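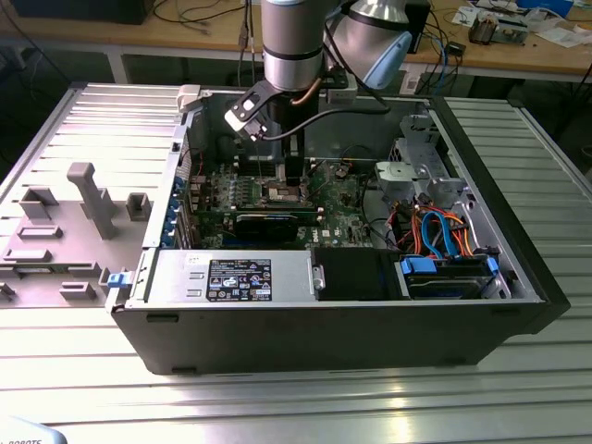 Valline wrote back on our last report that the refurbishing line at Urnska "still reads like a storage problem with a budget attached," and asked us to say plainly how many machines have gone out the door. Fair enough. The number is 111.

Progress report to the Cherkaoui fund, desktop reuse project
Jul 3, 2020

Where we stand

The grant was written around 525 donated desktop computers. All of them have been delivered to the Urnska workshop. Of these, 111 have been rebuilt, tested and handed over to schools and job centers. Another 171 have been opened and sorted for parts. The rest are on pallets and have not been touched, apart from moving them twice when the loading door needed to be clear.

We said in November that a machine would take less than an hour from opening to closing. That estimate came from the Pornow pilot, and we no longer believe it. Pornow had one model from one office, all bought together. What we got is a mix, and even among the Dell towers the insides vary more than the labels suggest. Getting the side panel off is quick. After that you have the drive cage, the drive bay, the power supply and a bundle of cables running between them, and the order in which you take them out depends on which case you have in front of you. An expansion card that lifts out easily in one tower is blocked by cables in the next.

What is working

Laying the towers flat on their side was the right call. It keeps the motherboard facing up, and the removed panel can stay on the table next to its own case. For the first few weeks panels were stacked on a rack by the wall, and we ended up with a pile that had to be matched back by trial and error. Some never did match.

The blue plastic latches have held up better than we expected. We had money set aside for replacements and have spent very little of it.

What is not working

Memory and drives remain the weak point. The donor list promised working drives in most machines. We have stopped relying on the donor list. Many drives were pulled before delivery, and a good share of those left fail the long test. We are buying replacements at a price the budget did not foresee, and at the current rate that line runs out before the machines do.

Power supplies are a smaller worry, but one we would like on record. We test each one before it goes back into a case. The test bench at Urnska has 2 stations, and both are in use all day. Adding a third was proposed at the last review. We doubt it would help much while finished towers are waiting on drives.

The inventory software is also behind. It wants one record per computer, and we mostly deal in parts. A power supply that moves from one tower to another has to be entered as a repair on both, and people skip it when they are busy. Please treat the parts totals in the attached sheet with caution.

On the target

The grant agreement calls for 80 percent of donated machines to be reused. We don't think that will happen. We could get closer by counting a tower as reused when any part of it ends up in another one, and Valline has suggested this. We would prefer to leave the definition alone and report a lower figure.

What we are asking for

Permission to move the unspent latch and fastener money to drives. A decision on whether the untouched pallets should be opened now or held until drives are in stock. Our own view is to hold them, with a small sample opened first to find out what is missing.

The expense sheet and the parts list are attached.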